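Westdale Makers Board > Workshop & Storage > Big metal bins, keep or ditch?

jl_leung
Friday, 7:14 pm
OK so I finally gave in and bought one of those open gray metal bins for the middle of the bench. The plan is that everything without a home goes in there during the week and gets sorted at the end. My partner says I've just bought a very expensive junk drawer. Who's right? Paid 73 for it secondhand and it weighs a ton.

ovine_hm
Your partner is right, sorry! I had one for years at the old place. It fills up, you stop seeing what's in it, and then you buy a second roll of foil and a third tape measure. I went to six shallow drawers from Odik and never looked back.

mok_ly
Disagree with ovine. Drawers are where my stuff goes to die. If I can't see it, I don't own it. An open bin with sloping sides is great for odd shapes - you reach in, stuff slides to the middle, done.

jl_leung
See, that's what I thought! Mine has been going since Monday and it's not even close to full. I'm trying to be strict and only let a few things in at a time.
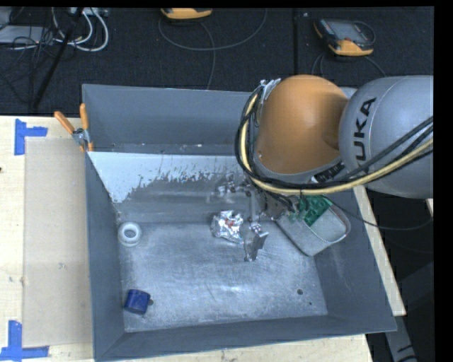 The bin so far. Foil ball, gray tray, green thing in the tray.

I put the tray down on the right because I can't decide if a tray inside a bin is smart or silly. Part of me likes having a spot for smaller bits. The other part says it's eating up floor space and I should just let everything roll around loose.

chunhung_c
Tray inside a bin is silly. You have made a bin with a smaller bin in it. Also it's sitting diagonally, which would drive me up the wall. Square it up or take it out.

ovine_hm
Haha I was going to say the same about the angle. But I'd keep the tray. Those rounded corners are so much easier to wipe out than square ones, and you can lift the whole thing out when it's time to sort.

mok_ly
Never mind the tray, why are you saving a ball of foil??

jl_leung
I scrub rust with it! Ball it up, dip it in water, go over old chrome. Works a treat on bike handlebars. I've been using the same sort of ball for ages and only swap it when it goes flat.

mok_ly
OK fair, I take it back. Doesn't it scratch though?

jl_leung
Not on mine, but go gently, and try it on the underside first. I wouldn't do it on anything painted.

yeh_yt
Coming in on the bin question. We have one at work and the thing that fixed it for us was a rule: it gets emptied every Friday, all the way to the bottom, and anything without a home by then goes in the giveaway box. We skipped it for most of August and regretted it big time. Also put something under it if your bench top is wood. Ours left dents all over the place before we got a mat.

jl_leung
Oh no. Mine is straight on the wood. Does a yoga mat count?

yeh_yt
Too squishy, the bin will wobble. Get a thin rubber sheet or a bit of old lino.

chunhung_c
Cork tiles. Cheap and they don't slide. I still think you should return the bin.

jl_leung
Can't return it, the guy from Ko moved away! Cork it is. I'll give it a month with the tray in and then a month with it out, and report back.

ovine_hm
I'll be here with my drawers :)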